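Malathi Kurup
Sunday, January 25, 2026

1/ A few people asked how the kitchen at the community lunch club runs on such a small budget, so I'm writing it down in one place. I've been doing the buying and the rota since June. Posts are short because I'm typing between jobs.

2/ We serve one hot meal a week. Last week it was 94 plates. The food came to £188, so £2 a head, and that includes bread, fruit and tea. It doesn't include gas, which the hall pays.

3/ Most of that money goes on onions, tinned tomatoes, oil and cheese. Pulses cost next to nothing if you buy them dried. We soak them on the Friday night in the big lidded buckets and Joscha Voß puts them on at seven the next morning.

4/ The dry goods come from Isavine in one order a month. They've got a minimum spend, so we go halves with the breakfast club at the school. Veg comes from Diekmann, who rings me when he has crates he can't sell. I say yes to nearly everything except celeriac. Peeling it takes two people all morning.

5/ Menus. We have six and they go round in order. Lentil shepherd's pie, chickpea curry, bean chilli, macaroni cheese, vegetable stew with dumplings, dal with rice. Hildegard Wendt wants a seventh. She's been told she can have one if it fits in the same pots.

6/ On tables and trays. I went for wood tops for serving and plain black trays. Wipe the table along the grain and dry it straight away.
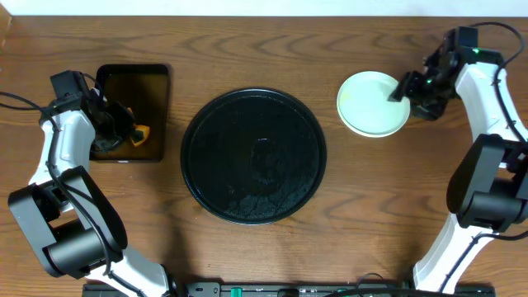
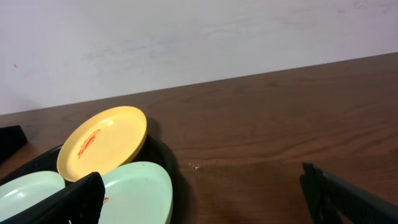
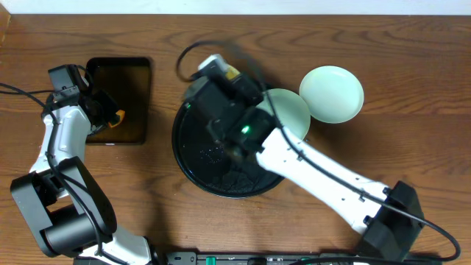 ROTA AND WASHING UP

7/ The rota has four slots: early prep, cooking, serving, washing up. You can't do cooking and washing up on the same day. We tried that over the summer and lost two good people by the end of it.

8/ Washing up starts when the first plates come back, before pudding goes out. Hot tap, one sink for washing and one for rinsing, racks on the left. Pans soak in the yard sink. Please don't leave knives in the water. I've put a sign up and I'm putting it here as well.

9/ Leftovers go into tubs with the date and what's in them. If a tub has no label on Monday it goes in the bin, even if it looks fine. Stew freezes well. Macaroni cheese doesn't, so we make less of it.

10/ Allergies. There's a sheet on the inside of the store cupboard door and it's changed every time the menu changes. If you swap an ingredient, even stock cubes, write it on the sheet before you open the packet.

11/ Money. We had £488 in the account at the start of the month. The next big cost is a new seal for the fridge door. Detlef Haberkorn has had a look and says he can fit it himself if I order the part.

12/ Someone asked about paying in. There's a tin by the door and no set price. Some weeks it's mostly coins. Hernán Ñahui counts it with me after we close and we both sign the book.

13/ Dumplings, for the person who wrote to me: twice as much self-raising flour as suet, pinch of salt, cold water a bit at a time. Lid on for twenty minutes and don't lift it.

14/ Next Saturday is chilli. I'm short of one person for early prep, seven till nine. Message me if you can do it. Bring an apron, ours are all in the wash.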